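Call for participants: Praken student robotics project, spring term

The Praken robotics club is looking for students to join its spring project team. The team trains a robot to pick up and place large, thin car body parts, and takes the result to the Brotdale student competition at the end of term. We have room for two operators and two people on the software side. No pay is involved, but college students can get independent study credit if their department agrees.

What the project is

Last term the club worked with small parts: brackets, caps, short lengths of hose. This term we move to stamped panels and long plastic trim pieces. They are harder. A panel bends a little when it is lifted from one side, and shiny metal confuses the depth readings. The competition task asks the robot to walk up to a table, take the trim piece, put it down at a second table, and then deal with the panel. Points are given for placement and for finishing inside the time limit. Dropped parts cost points.

The learning method is plain imitation. An operator guides the robot through the task, the run is recorded, and the software team trains on the good runs. We have 423 usable runs from last term, all with small parts, so most of the panel data still has to be collected by the people who join now.
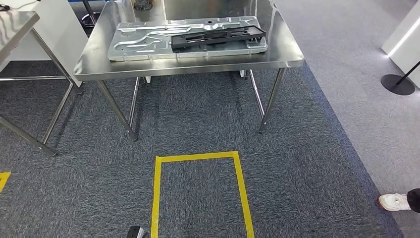

Sessions are held in Room 30 of the Brelach building, on Tuesday and Thursday evenings from 6:00 to 8:30. Operators are expected at both. Software members need to come to one and can do the rest of their work from home.

What operators do

You set out the parts, start the recording, run the task, and mark each run as good or bad with a short note. Parts go back to a different starting angle after every run. It is repetitive work and we would like you to know that before you apply. You will need to be able to stand for most of a session and lift a metal panel with a partner. Gloves are provided. Closed shoes are required in the room at all times.

What software members do

You check the recorded runs, throw out the bad ones, train the model, and load it onto the robot for testing. You should be comfortable with Python and with the command line. Some experience with PyTorch helps. If you have only used it in a class, that is fine - say so in your application and tell us what you built.

Who can apply

Any student enrolled for the spring term, from any department. Operators need no robotics background. Two of last term's best operators came from nursing and furniture design. First-year students are welcome. If you were on the team last term and want to stay, you still need to send the form so that we have your current schedule.

Training

All new members take a safety session before they touch the robot. It covers the emergency stop, where to stand, and how to handle sheet metal edges. Operators then have one practice evening with the small parts before they move on to the panels. Tormod Haugen runs the training and signs people off.

How to apply

Send an email to the club with your name, your department, the role you want, and the evenings you can make. Add a few lines on why you are interested. Please don't send a full resume. Software applicants should include a link to some code, and it can be class work.

Eilif Nygård reads the applications and will answer everyone by the end of January. There is a short talk in person for both roles, and operators will be asked to try the controls.

Applications are open now. Questions can go to the same address, or stop by Room 30 during a session and ask.

Posted January 10, 2026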